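March, night

Third week on the Trerka build and the garage bench still holds one bare arm and a box of Jitum servos I don't trust. So it's all simulator for now. I've been told 12 times by the forum that a virtual sink is as good as a real one. I doubt it.

Sink layout, first try

Loaded the Jacquet kitchen and looked at it with no hands in it. The bowl sits down in the basin, tipped over, with the faucet standing at the corner. Nice grooves on the drainboard. Whoever made this spent more care on the stone than on how a bowl slides, I'd bet. 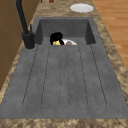

Hands, second try

Ran the Betico controller at its default gain, 80. The notes say 85 is fine too, and the notes say a lot of things. I want the right hand over the plate and the left kept back over the drainboard — simple enough on paper.
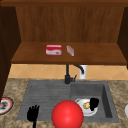
I'm leaving the gain alone until I've read the contact settings. Left 160 runs going and went to eat. If the number in the morning looks good I'll believe maybe half of it, and I won't order the second arm on the strength of it. Still need longer screws for the wrist bracket, and the bench light flickers again.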